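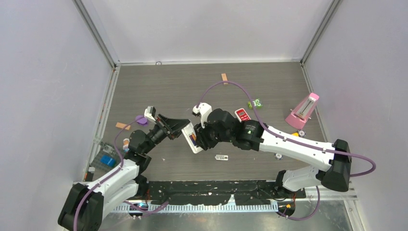 Gray wood-grain tabletop between pale walls.

Home News Materials Trade Archive Contact

Flament to Move Laminate Pressing to Irnthorpe

Flament will transfer production of its decorative laminate sheet from Granesden to a larger plant in Irnthorpe, with the first press due to start in November. The company makes printed-surface boards for desks, shelving and workshop furniture.

The Irnthorpe site will run two presses on a shared feed line. Combined output is planned at 85 sheets per hour, compared with 60 at Granesden. Sheet thickness will stay at 8 mm for the standard range — thinner grades will still be bought in and cut to size.

Kevser Toprak, operations manager at Flament, said the older presses could no longer hold an even temperature across the full width of the plate. Uneven heating leaves the resin under-cured near the edges, and those strips have to be trimmed and scrapped. The new plates are heated in separate zones, each with its own sensor and valve. 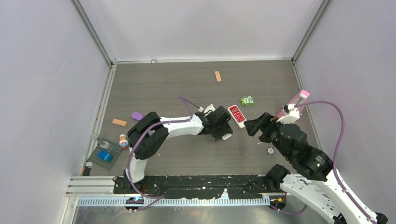 Nazmiye Ersoy said that plate temperature was only part of the problem, and that paper stored in damp conditions would blister in any press. She asked whether the Irnthorpe warehouse would have humidity control from the first day of production.

Flament said the paper store would be sealed and conditioned before the first delivery. Existing orders will be filled from Granesden until the second press has passed its acceptance runs. Jacobs, which handles distribution, will keep its current collection times, including the Sunday evening load.

Product codes and sheet sizes are unchanged. Customers matching older stock should request a sample from the new line before ordering.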